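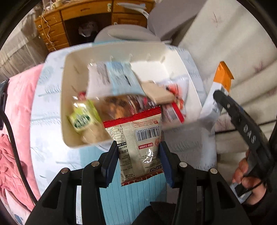

Kamol Yimyam wrote:

> Before the schedule goes out to the congregations, I would ask the office to reconsider the rule on written materials. At the June visit we were allowed to hand out the study booklet in the yard, and the men in the east unit were still asking for it in their letters months afterward. If we may only leave copies with the chaplain, I fear that most of them will stay on his shelf. I also have two new team members from Brekum who have not received any word about their clearance.

Dear Kamol, dear all,

Thank you for your message, which I am answering on the list so that every team has the same information.

The rule on written materials was set by the facility and applies to all outside ministries. Booklets must be delivered to the chaplain's office ahead of the visit, unstapled and without any handwriting inside. The chaplain has agreed to place them on the tables in the chapel on the day itself, where any man may take one. I hope this meets your concern in part. Teams may not pass anything from hand to hand in the yard, and that includes prayer cards and addresses.

We have 900 copies of the English booklet in storage and 300 of the Spanish. Anselmo Villca has corrected the Spanish text, and the old printing should no longer be used. Tùng Hà is still working on the Vietnamese translation. He has asked for one more reader for the chapter on forgiveness; please write to him directly if you are able to help.

As to clearance, the list I received from the facility on 2026-01-06 has almost 70 names on it. The two members from Brekum are not among them. Their forms came back because the second page was unsigned, and I mailed them to the church again last week. Until a name appears on the list, that person cannot enter with the team, even as far as the visitors' room.

Several teams have also asked about follow-up after release. Thắng Triệu will continue to receive the requests and match each man with a congregation near the place where he intends to live. Please do not make promises of housing or work during a conversation. If a man asks, write down his name and his expected county of release after you have left the yard, and send both to Thắng.

Team leaders should read the conduct sheet aloud at their next preparation evening — the section on clothing has changed, and gray sweatshirts are no longer permitted.

Please keep the men and the staff of the facility in your prayers.

With kind regards,

Rochelle Merrick
Visitation Office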